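Small kitchen tools get a second life in Tremach

2026-01-17

A wooden citrus reamer, a cutting board and a lemon were on the table at the Tomow community kitchen in Tremach, where the winter series on looking after wooden kitchen tools has opened. The series runs until May and is led by Elżbieta Ziółkowski, a woodturner who also repairs bowls and spoons for the kitchen's lending shelf.

The first session dealt with citrus. Lemon juice soaks quickly into bare wood, and the lending shelf gets a lot of boards back with dark patches on them. Tables were covered in brown paper before the start.

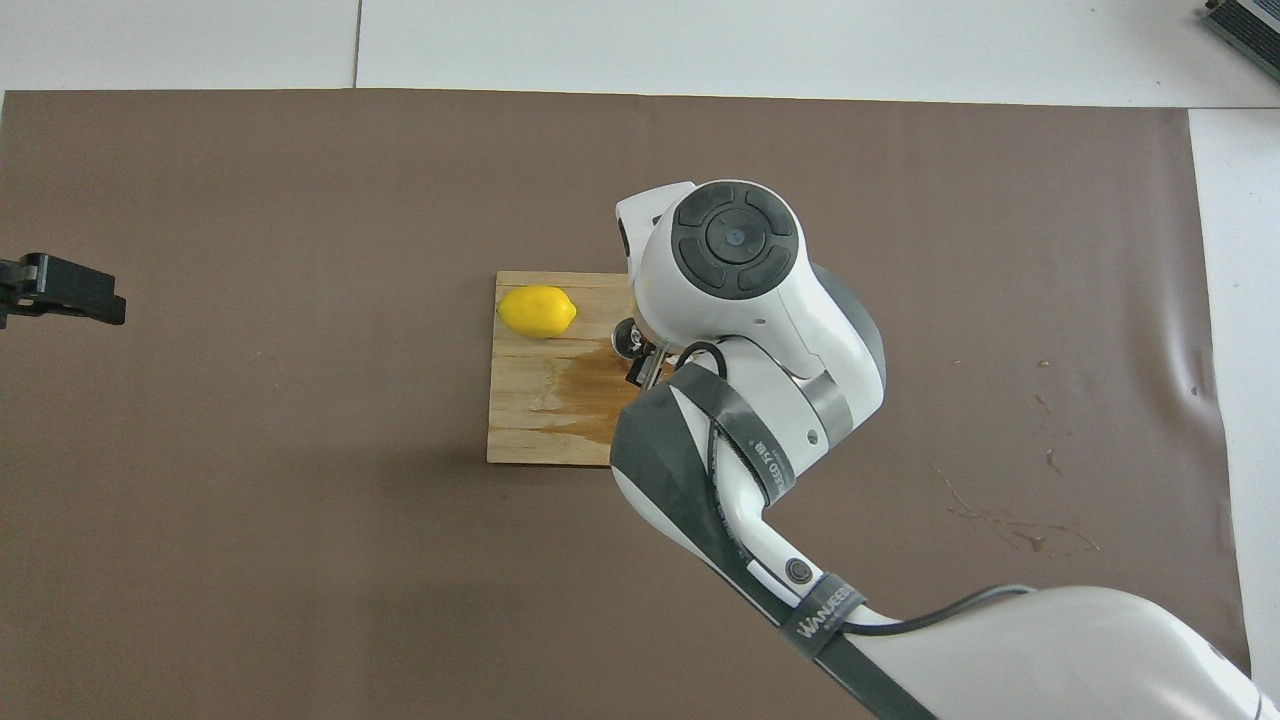

A lemon on a stained cutting board at the Tomow kitchen in Tremach.

Ziółkowski told the 18 people who signed up that a stain by itself does not spoil a board. She asks for boards to be wiped down after use and stood on edge to dry, with air on both sides. Soaking in the sink does more harm than juice, she said, and boards made of glued strips can open at the joints.

For marks that stay, her advice is coarse salt, a little warm water and a stiff brush, followed by a night of drying. Food-grade mineral oil goes on only when the wood feels dry to the touch. Sanding comes last. 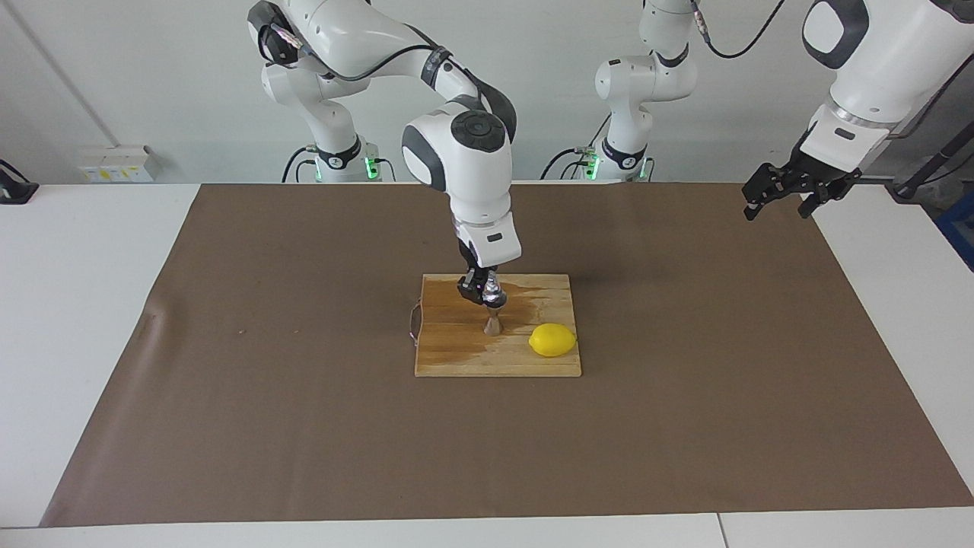
Reamers need the same care, with more attention to the grooves, where pulp sets hard if it is left overnight. Ziółkowski cleans hers with an old toothbrush. If a reamer has a metal collar, she dries that part with a cloth right away and keeps oil off it.

The lending shelf now holds 63 wooden items, among them rolling pins, mashers and salad servers. Aino Lahtinen, who keeps the loan book, said borrowers took out 700 items last year. Most came back in good order. The ones that did not were usually boards with cracks along the edge, and a few of those have been cut down into smaller ones.

"People bring a stained board back and say sorry for it," Lahtinen said. "They can keep using it. We just want it dry."

The next session covers spoons and spatulas, with time set aside for oiling. Anyone who wants to take part can bring up to two items from home. They should be washed the day before and fully dry. Oil and cloths are provided, and there is no charge.

Places can be booked at the kitchen's front desk. Rhonda MacDonald is taking names for the waiting list.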